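Schubladen auf, Schubladen zu: Die Robotik-AG Starnport sammelt für den Winterwettbewerb

28. April 2021

Wer in diesen Wochen bei der Robotik-AG Starnport hereinschaut, trifft eine ausgesprochen fröhliche und, das darf man ruhig sagen, auch ziemlich ausdauernde Truppe an. Im Dezember will die AG beim Schülerwettbewerb in Stovel antreten, und die Aufgabe dort klingt zunächst so harmlos, dass beim Vorlesen erst einmal gelacht wurde: Ein Roboterarm soll Schubladen eines Kleinteilemagazins öffnen, eine Schraube herausholen und die Schublade wieder schließen. Gelacht wurde danach etwas weniger, denn so ein kleines Kunststofffach hat kaum etwas, woran man es packen könnte!

Die AG hat sich deshalb entschieden, dem Arm die Bewegungen vorzumachen. Geübt wird mit Greifern, die man in der Hand hält, und jeder Durchgang wird aufgezeichnet. 465 davon sind schon auf der Festplatte, 3000 sollen es bis zum Herbst werden. Das Magazin mit dem gelben Rahmen und den durchsichtigen Fächern kennt inzwischen wohl jeder in der Gruppe im Schlaf.

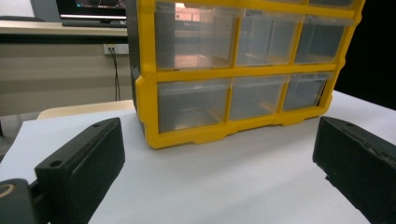

Mit zwei Händen geht es besser

Angefangen hatte die Gruppe mit nur einem Greifer, aber das Magazin ist leicht und rutschte beim Ziehen gern mit. Jetzt wird beidhändig gearbeitet: Eine Seite hält gegen, die andere zieht. Das klingt einfacher, als es ist, und die Neuen brauchen meist einen ganzen Nachmittag, bis sie nicht mehr ständig mit den Kabeln beschäftigt sind (die Alten übrigens manchmal auch noch). Saimi Vainio, die die AG leitet, nimmt das gelassen. »Mir sind 70 ruhige Durchgänge lieber als 208 hektische«, sagt sie, und wer einmal neben ihr gesessen hat, der weiß, dass sie dabei auch selbst mit gutem Beispiel und sehr viel Geduld vorangeht.
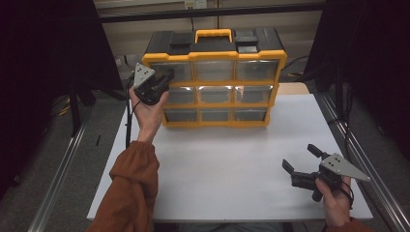

Zwei Greifer, neun Fächer: Übung am Kleinteilemagazin.

Ausgewertet wird mit dem Programm »Wolelden«, das zwei ehemalige Mitglieder geschrieben haben und das die Aufnahmen nach brauchbaren und weniger brauchbaren sortiert. Besonders wichtig ist der Gruppe, dass der Blickwinkel wechselt, mal von der einen, mal von der anderen Seite, damit der Arm sich später nicht auf eine einzige Aufstellung verlässt.
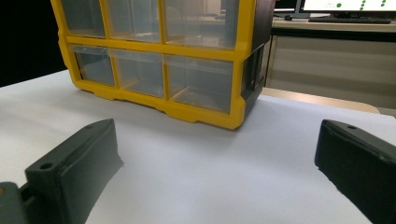
Mitmachen und Termine

Neue Gesichter ab Klasse acht sind herzlich willkommen, Vorkenntnisse braucht es keine, nur ein wenig Sitzfleisch. Anmelden kann man sich im Sekretariat oder direkt bei Saimi Vainio. Vor den Sommerferien ist außerdem ein Besuch bei der befreundeten AG in Kallio geplant, die dieselbe Aufgabe mit einem Sauggreifer angeht. Wir sind schon sehr gespannt und berichten wieder!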